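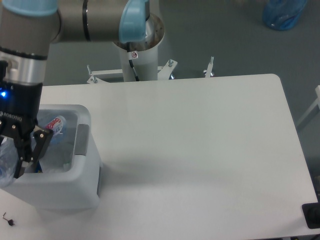 Gray bin on the white table, gripper fingers inside

From: Thierry Rey
To: veils-and-trims list
Date: Feb 10, 2021
Subject: Re: Leitão tulle, minimum order

Bogdan Czerwiński wrote:
> Has anyone ordered the soft tulle from Leitão since January?
> Their new sheet says 30 meters minimum per color. I need ivory
> for 7 veils and don't want that much left over.

The minimum applies to dyed colors only. Ivory and white are stock, and they cut those to length. I ordered 106 meters of ivory last month for the Ketari gowns and it came in two pieces, so ask for one continuous cut if you are making cathedral length.

Billach has a similar tulle, but it is stiffer and doesn't gather as well at the comb.

Thierry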